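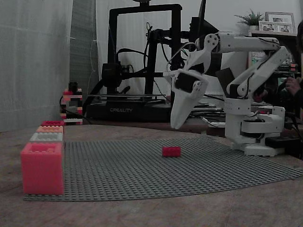 Holmgren Desktop Robotics Group — Equipment and Good Practice

Prastum Tabletop Arm: equipment page and house rules

We love this arm! It is light, it is easy to repair, and it is the best way we know to learn how a pick-and-place job really works. The Prastum is a printed arm with servo joints and a two-finger gripper, and it lives on a wooden tabletop with a gray studded baseplate as its work area. Plastic bricks are the standard workpiece. They are cheap and cheerful, and a sloppy placement shows right away because the studs won't line up.

This page covers what you get when you book the arm and how we expect it to be run. Please read all of it before your first session, even if you have used bigger robots (especially then, says Joar Boström, who wrote most of the rules).

What comes with a booking
Prastum arm on its base, gripper fitted
Studded baseplate and a tub of 378 bricks in mixed sizes and colors
Power supply with inline switch
Fliltilari control software, already set up on the bench computer
Spare finger set and a small hex driver

Before you power up
Clear the full reach of the arm, including the space behind the base. The elbow swings back farther than most people expect on their first try. Check that the base is firmly seated and won't rock when you push gently on the column. Run a finger along each cable and make sure there is enough slack for the wrist to turn both ways. Look for cracks at the joints, and write down anything you find in the bench log, however small.

Tie back long hair. Lanyards and loose sleeves stay out of the work area.

Speed and force
New programs run at 10 percent speed for the first full cycle, every time. We are serious about this one — a program that was fine last month may not be fine after a finger swap. Set the grip only as tight as the brick needs. Servos that strain against a hard plastic part get hot, and hot servos drift.

Keep hands out of the reach zone while the motors are live. If a brick falls over, pause the program, switch off motor power at the inline switch, and then reach in. Support the forearm as you switch off, as it will sag without power.

Picking and placing
Approach from straight above wherever you can. Teach a hover point over each pick and each place, and send the arm through it both coming and going. For rows of bricks, leave room for the fingers to open between neighbors. Start with a single brick on an open part of the plate and add the rest once the path looks good. It's a great feeling when the first one clicks in!
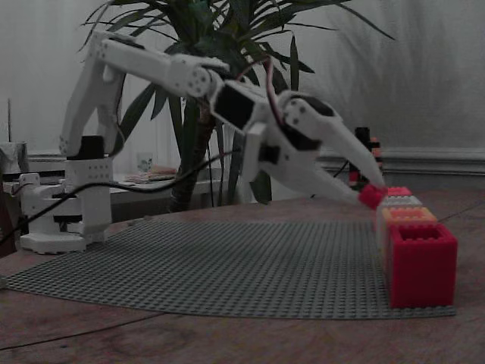
Red brick in the gripper at the end of the row.

Repeat tests
Our acceptance run for a new program is 21 cycles with no hand corrections. If you have to nudge a brick, the count goes back to zero. Save your program in Fliltilari with your name and the finger type in the title so the next person knows what they are loading.

Care and upkeep
Joint screws get checked every 6 sessions. Use the small driver and stop when the screw is snug — printed parts strip easily. Wipe the fingertips with a dry cloth. Replacement links are printed from the Plostier parts folder; please don't rescale them. Stellan Haugen signs off on any arm that has had a link changed before it goes back on the booking list.

Booking
Sessions start at 9 a.m. and 1 p.m. First-time users are paired with a trained user. The arm is off the list for part of August while we refit the servos.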